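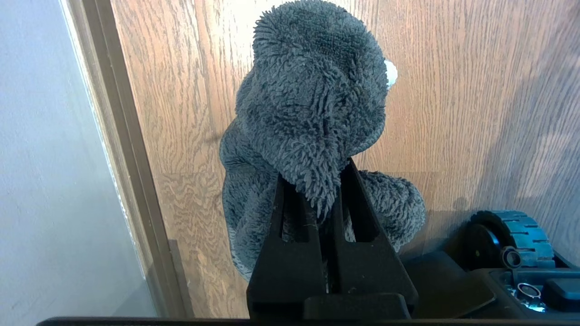
Fig. 1. Fluffy grey test item between the gripper fingers, wrist camera.

Project report, group Trilletti (Natalina Serra, Arturo Pagano)
Supervisor: Tiziana Fabbri
09/11/2021

3. Set-up and upkeep of the mobile arm

Base first. Wheels blocked, power off, then tread cleaned with a stiff brush. Fluff gets in the grooves and winds round the axle, we had one wheel dragging in June and it took most of an afternoon to find. Ankica has the good tweezers.

Gripper: open fully, wipe the inside faces of the fingers, check the screws at the base. Close on nothing, zero the position. Then close on the soft item and read the motor value again. Ours settled at 631, limit set to 500 above that. Harder than this and the fabric bunches up and hides half the wrist view, see Fig. 1. Hard objects need there own limit, not done yet.

Cables: tied loosley, enough slack for the arm to turn both ways. Too tight and the wrist connector pulls out (happened twice, second time bent a pin, Arturo straightened it).

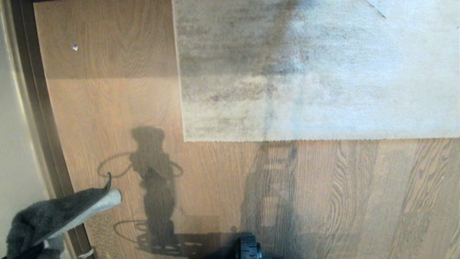
Fig. 2. Head camera. Gripper lower left, edge of rug, robot's shadows on the boards.

Lighting still a problem. Shadows fall right where the arm works and the floor detection sometimes takes them for an edge. Exposure now fixed by hand, auto off. Rug edge: drive up to it square and slow. Not at an angle.

Log shows 2,653 gripper cycles since the last finger change. Berkau pads ordered, not arrived. To do before hand-in: wrist camera recalibration, hard object limits, copy the settings file to Tiziana.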